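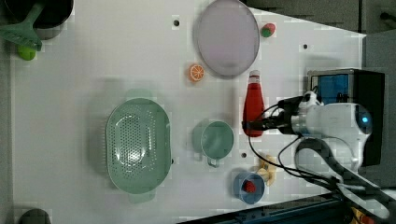 Toy Kitchen Sets: Layout, Colors and Sizes

Print this page | E-mail this page
Posted 2021-04-12 by Lucyna Krajewska | 2 comments

The gallery covers the play kitchen pieces kept at the Tomaszewski room in Misov: cookware, tableware and play food, laid out together on a white tabletop. Text under each heading gives the pieces by group, with notes on storage, cleaning and replacement. Pieces are not matched to one manufacturer. The collection was put together from two purchases, the Madedlow cookware assortment and a Urona food assortment, and parts of both have been replaced over the years from loose stock.

A white surface is used for layout. Pale pieces lose some contrast on it, the lavender plate in particular, but the food colors stay true and small items are easy to find. The surface is wiped with a damp cloth and mild soap before the pieces go down and again when they come off.

Cookware and tableware

The largest cookware piece is the mint-green colander. It is oval, perforated across the bottom, with two small handles. Perforations hold crumbs of modeling dough better than any other part of the collection and should be cleared with a soft bottle brush. Do not use a skewer or a nail for this, as the hole edges burr.

The green cup belongs near the colander by color, and the two are stored one inside the other. The handle is the weak point on cups of this type. Check the joint at each cleaning and retire the cup if a white stress line shows.

The pot is dark and is shelved with the green slotted spatula. The spatula will rest on the pot rim, although it tips easily if the pot is nudged. Store it flat in the tray — long utensils stood upright in a bin take a bend over a warm July.

The plate is round, pale lavender, with a slightly raised rim. The rim is enough to keep round fruit from rolling off a level table and no more than that. It goes at the bottom of the storage bin, face up, with the bowl on top of it.

The small blue bowl is used for single food items. It holds one red piece in the layout and has little room for a second.
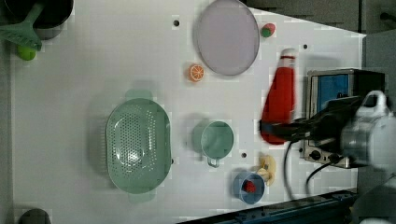 PLAY FOOD AND CONDIMENTS

The red bottle is a ketchup type with a white cap. It is tall for its base, and children will lay it down as often as they stand it up. Both positions are acceptable in storage. The cap should be checked for looseness before each session; a cap that turns freely goes in the repair box with its bottle, in one bag, so that the two stay together.

The orange slice shows the segments and a bright rind. Flat pieces like the slice slide under plates and are the most frequently misplaced food in the collection. When packing, lift the plate first.

The small green fruit sits below the spatula. It is filed under citrus for inventory purposes. Round fruit is packed in the colander, where the raised sides keep it in place.

The small red fruit with the green top lies to the right of the plate. Red is the most common replacement color we order, and shades vary between batches. No attempt is made to match them.

The yellow piece next to the bowl is filed with the long foods and packed along the side of the bin. Pale yellow marks readily from felt pens. Rub with a cloth and a little baking soda paste, then rinse. Do not soak.

Storage and labeling

The full collection runs to 60 pieces, of which the layout uses a selection. Packed weight with the bin is 900 grams over the shelf limit for the upper rack, so the bin stays on the lower one. Labels are printed on white card and taped inside the lid:

1. Plates and bowls
2. Pots, cups, colander
3. Utensils
4. Fruit and other food
5. Bottles

Utensils go in their own shallow tray. Food is sorted after cookware, never before, since small food ends up inside pots and is then missed in the check.

Cleaning schedule

Hard pieces are washed by hand in warm water with dish soap, rinsed, and left on a rack overnight. Hollow food with a seam is wiped only. Water gets in at the seam and does not come out again, and the piece smells by the end of the month. If a hollow piece has been submerged by mistake, shake it and listen. If there is water inside, discard it.

The pot may be washed with the hard pieces. Abrasive pads leave light scratches on dark finishes and should be kept away from it.

Replacement notes

Madedlow no longer supplies the mint green as single pieces. A second colander is held in reserve at Misov, in a slightly grayer green. Urona food can still be ordered by the bag, with no choice of contents. Requests for spare lids, caps and handles should go to the repair box list at the Tomaszewski room and not to the supplier.

Corrections to the piece names are welcome. The lime in particular has been entered as an apple on two earlier lists, and both lists are still in circulation.

Comments (2)

"Is the blue bowl the old size or the new one? Ours is wider and will not sit on the plate with the lid closed."

"Old size. The wider bowl goes in upside down, over the cup. — L.K."

Shares: 2 | Print | E-mail

Contact | © 2021 Tomaszewski room, Misov | Back to top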